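Dalen Kitchen Fund
Progress report, second period
Submitted by the Wakach Community Kitchen
September 26, 2024

What you paid for

The grant was for $600, to sort out the silverware. We are aware that other kitchens on your list asked for ovens. We have an oven. What we did not have was a way to give every person at lunch both a fork and a spoon on the same day, and we are pleased to say that situation has improved.

Spending so far

We have spent $332. That bought replacement forks and spoons, a few table knives, and the new gray baskets for the dishwasher. The forks are plain, on the advice of everyone who has ever scrubbed egg out of a decorative handle. We ordered from Welow, who were slow but packed things well. The remaining money is held for drawer trays and one more round of spoons, which leave this building at a rate we have stopped trying to explain.

The great sort

Before we put anything new in the drawers, we wanted the old stuff out of them. The drawers had been filled by many hands over many years, and the one marked KNIVES held mainly corn holders. We decided to empty a load onto a bare table, look at it properly, and put back only what we would be willing to eat with.

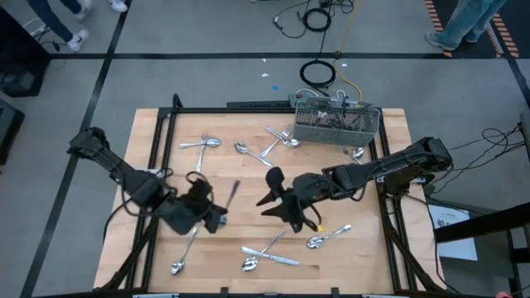
Forks, spoons and a table knife out on the wood, with the gray basket at the back, utensils poking up from it.

The rules were kept short. Bent tines go to scrap. Anything with a plastic handle that has melted goes to scrap too, however fond people are of it. Serving pieces get their own bin under the counter. Mismatched patterns stay, as matching was never in the budget and our guests have not complained.

We did lose one afternoon to a debate over what counts as a soup spoon. The matter was settled by soup.

Baskets

Your last letter asked why baskets were in the budget at all, and it was a fair question. The old ones had holes in the bottom big enough for a teaspoon to drop through and jam the spray arm. We had two repair visits from Tritum last winter for exactly that, and both cost more than the baskets did. 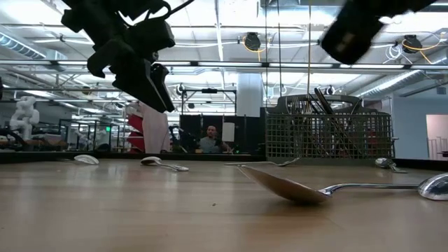 The loading habit is taking longer to change than the equipment. We now ask for handles up when clean silverware is being sorted, so that whoever carries it out to the dining room is not grabbing the part that goes in someone's mouth. Most people have come around. There is still a school of thought that favors throwing everything in from a distance, and we are working on it - gently, and with a sign.

We also ask that spoons not be nested. Two spoons stacked together come out of the machine with yesterday's oatmeal sealed between them, and the oatmeal wins every time.

What is not done

The drawer trays have not been ordered. The drawers turned out to be 12 inches wide at the front and somewhat less at the back, and we would like to measure again before spending your money on something square.

The written inventory is also behind. Our target is 200 complete place settings. We will send a count when we have one we believe.

Next period

In October we plan to order the trays, finish the inventory and label the drawers with what is in them. We would also like to move up to $200 of the remaining balance to the spoon line, and would be grateful for a yes or no before we place the order. Receipts are attached, including the Welow one with the coffee ring on it, which is still legible if held to the light.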